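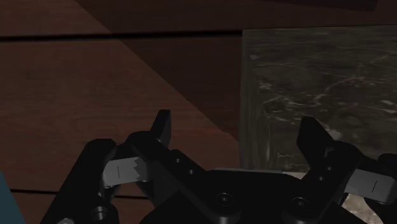 Reddish-brown wood planks beside dark marble.

Weldu Surface Names

Weldu is a word list for stone and wood finishes, put together from the Sasedby and Pondano showroom catalogs. It holds 384 entries in one CSV file, last updated in October.

Each row has 5 columns: name, material, base color, pattern, and notes. Color words come from a fixed set of 20. Spelling follows the Sasedby catalog where the two differ.
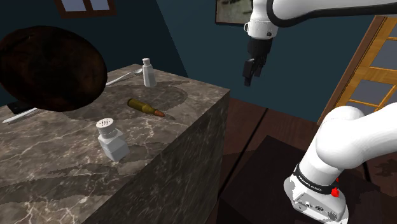
Grey-brown marble with thin whitish and pale pinkish veins.

Known issues
Pondano uses "smoke" for 7 different greys. These are kept as separate rows.
Notes are blank for most of the oak entries.

To load the file, use UTF-8 and skip the first line.

License: free to use with credit to Prutell.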